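Ticket 2965 – donor export missing small contributions
Status: open, waiting on vendor
Product: Itix contribution tracker, campaign edition
Office: Josside field office

**Problem as reported**

The quarterly donor list exported from Itix does not match the totals on the dashboard. The dashboard shows 400 contributions for the period. The export has 237 rows. The list is supposed to go on the campaign website along with the candidate's policy pages, and it can't go up until the two agree.

**What was checked first**

- Date range on the export matches the dashboard.
- User account has full access to all counties.
- Same result in two browsers.
- Same result after signing out and back in.
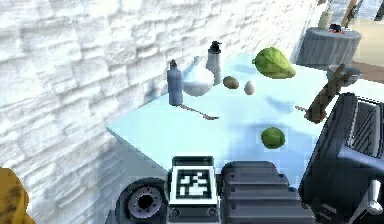
The missing rows are not random. Sorting the export by amount shows nothing under $100. Every contribution of $100 or more is there, including the ones entered by hand after the town hall. Refunded contributions are also there, marked as refunds.

**Steps taken**

1. Cleared the saved filters on the export page. No change.
2. Built a new export from scratch with no template. Still 237 rows.
3. Ran the export for Lukolden only. The dashboard count and the row count were off there too, and again only small amounts were missing.
4. Changed the file type from spreadsheet to plain text. Same rows, same order.

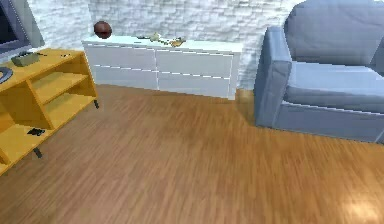 5. Opened the report settings under the main office account. There is an "itemize from" box on the second tab, set to 100. The field office accounts can't see this tab at all.
6. Changed the box to 0 and saved. The page said the change was saved, but on reload it was back to 100.
7. Tried the same change from a private window. Same result.

The box looks like it was meant for filings, where small gifts can be lumped together. We want the full list for our own review, so the limit has to come off for this report. The filing report is a separate template and should be left alone.

Sent the settings page text and both exports to Dreßler, who handle our Itix setup.

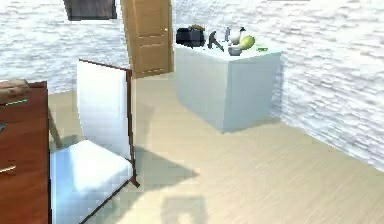

JOSSIDE, March 31, 2024 – Reply received from Dreßler. They say the limit is locked at the account level and was switched on when the account was moved to the new server. They can unlock it, but need written approval from the main office. Approval sent the same afternoon.

They also gave a workaround: run the "all receipts" report and remove the loan and transfer lines by hand. Tried it for Lukolden. The count matched the dashboard after the transfers came out. It is slow – the report doesn't label transfers, so each one has to be checked against the bank sheet – but it works.

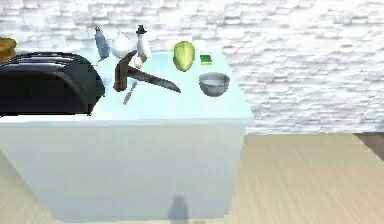 *Rendered interior: kitchen island and toaster*

**Still to do**

- Confirm the limit is unlocked and stays at 0 after a reload.
- Rerun the full export and compare with the dashboard.
- Check whether last quarter's list was cut the same way. It was sent to the main office but never posted.
- Ask for the second settings tab to be made visible to field offices, read only.

Do not post the 237-row file. If anyone asks for the list before this is closed, tell them it is under review and point them to the main office.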